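Chapter 2

Portable Music Players: Storage, Files and Playback

2.1 Introduction

A portable music player is a small computer with one main task. It reads a stored file, turns the numbers in that file into a varying voltage, and sends the voltage to a pair of headphones. The parts that do this work are the store, the processor, the converter and the amplifier. A battery supplies all four, and a screen or a set of buttons lets the listener choose what is played.

This chapter deals with the first two parts. The converter and the amplifier are left to Chapter 3, where the reader will need the material on sampling given here. Headphones are treated separately.

2.2 The store

Early players used a small spinning disk. Later players use flash memory, which has no moving parts and draws less current. The change affected more than size. A disk takes time to come up to speed, so a disk player must read ahead and hold several minutes of music in a buffer while the disk rests. A flash player can read in short bursts and needs a much smaller buffer.

The worked examples in this chapter use the Zakilura, a flash player with a screen, and the Kimstead, a disk player without a removable battery. The test library supplied with the course holds 986 tracks, of which 395 are stored without compression. Students should copy the library to their own player before attempting the exercises in section 2.6.
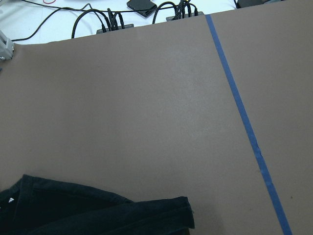

The space taken by an uncompressed track depends on the sampling rate, the number of bits in each sample, the number of channels and the length of the track. Multiplying the four gives the size in bits. Dividing by eight gives the size in bytes. A small header is added at the start of the file, but it may be ignored in all calculations except those in exercise 9.

2.3 Compressed files

Compression is of two kinds. Lossless compression stores the same numbers in a shorter form, and the original can be recovered in full. Lossy compression discards parts of the sound that most listeners are unlikely to hear. The saving is greater, but the discarded parts cannot be put back.

A player must be able to decode every format placed on it. The Worku format, used for the spoken-word tracks in the library, is lossy and is decoded by the Zakilura only. The Londitz format is lossless and is decoded by both players. Where a player meets a file it cannot decode, it should skip to the next track and record the fault. Some players stop instead, and the listener may take this for a flat battery.

Decoding uses power. On the Kimstead, a lossy file at a low bit rate allows the disk to rest for longer between reads, and this saving normally outweighs the cost of decoding. Figures for a 40-minute album are worked through in section 2.5.

2.4 Track information

Most formats allow the title, performer and album to be stored inside the file. These entries are called tags. The player reads the tags once, when files are added, and builds an index from them. Menus are drawn from the index, and the files themselves are opened only for playback.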